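Tretasel Gift Wrapping and Parcel Help
Frequently Asked Questions

Last updated September 17, 2023

Welcome to our questions page. I am Ikechukwu Okafor, owner of Tretasel, and I answer the letters myself. English is my third language, so please forgive me if some sentence is a little stiff. If you do not find your answer, write to us with the form on the Contact page.

ORDERS AND PRICES

Do I need an appointment?

No, for one or two gifts you can simply come in during opening hours. For more than five gifts we ask you to write to us before, so that we can keep a table free for you. In January the shop is closed for two weeks and we do not read letters in this time.

How much does it cost?

The price depends on the size of the gift and on the paper you choose. A small box in plain paper is the cheapest. Odd shapes, such as a teapot or an umbrella, cost more than a box of the same size, as they take more time. The full list hangs by the door and we also send it by mail if you ask. We tell you the price before we cut any paper.

Can I bring my own paper?

Yes, with pleasure. Please bring more than you think you need. Very thin paper tears at the corners, and we cannot replace a paper which we do not have in the shop. If your paper has a pattern with a clear direction, tell us which side is up.

Do you take orders from companies?

We do. For orders of 100 pieces or more we make first one sample, you approve it, and then we begin the rest. Please send us one real product for the sample. The measurements on a website are often not correct, and we had once a whole order of candles that were taller than the paper said.

Where can I find you?

We are in the Robles arcade, unit 2202, on the upper floor. The elevator is at the back, behind the shoe repair. If you come with something heavy, ring us from the lower entrance and one of us will come down.

WRAPPING AND MATERIALS

Which papers do you have?

Our everyday paper comes from Zoltarach and we have it in plain colors and in stripes. It is strong and it folds with a sharp edge. For weddings many customers prefer the Tandis paper, which is softer and has small fibers in it. It is beautiful, but it shows every fingerprint, so I do not advise it for gifts that will pass through many hands.

Can the wrapping be opened without tearing?

Yes, if you tell us before. We then use a fold that is held by the ribbon only, without tape. It is a good choice for children who want to keep the paper, and also for older people whose fingers are not so strong.

Do you remove price tags?

Always. We also look for stickers on the bottom. If you want to leave a receipt inside, give it to us in an envelope.

Why did my ribbon become flat?

Satin ribbon becomes flat when something lies on top of it. Put your finger inside each loop and open it slowly. You can also hold a flat ribbon over steam for a moment, but please take it off the gift first. Paper ribbon cannot be repaired in this way, and it is better to come to us for a new piece.

How should I store a wrapped gift at home?

Keep it away from the sun and away from the kitchen. Sunlight makes red and purple paper pale in a short time. A cupboard is good, a shelf in the bathroom is not.

WRAPPING AT HOME

Do you give lessons?

In the shop we have a short lesson for beginners, for two people at a time. You learn the basic box, the diagonal fold and one bow. Paper is included. Please bring your own scissors if you are left-handed, we have only one such pair and it is not very sharp.

What kind of table is best for wrapping?

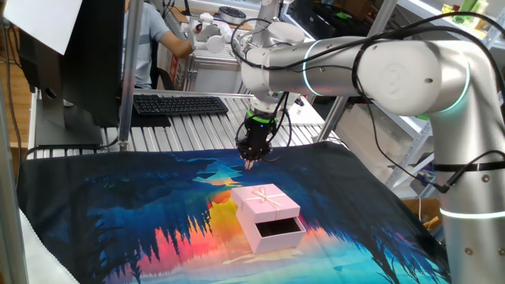 A good table for wrapping should be high enough that you do not bend your back, and you should be able to walk around at least two sides of it. Many people work on the floor, and after the third gift they regret it. I like to have a cloth on the table, as under the pink gift box here, because a finished box does not get scratched on it and does not slide away when you tie the bow. For the cutting itself a cloth is less practical, so I fold it back and cut on the bare surface. Iron the cloth before you start. A crease under thin paper will leave a line.

How much paper do I need for a box?

Put the box in the middle of the paper. The paper must go all the way around and overlap by the width of two fingers. At the ends it should cover a little more than half of the height. If it covers the whole height, cut some off, otherwise the ends become thick and ugly.

Which tape do you use?

Double-sided tape for the long seam, and matte tape for the ends if nothing else holds. Shiny tape is visible on every paper.

Can I send you a photo of my bow and ask what is wrong?

Of course, I like these letters very much. Please take the photo from the side also. Most of the time the second loop was passed behind the knot and should go in front of it.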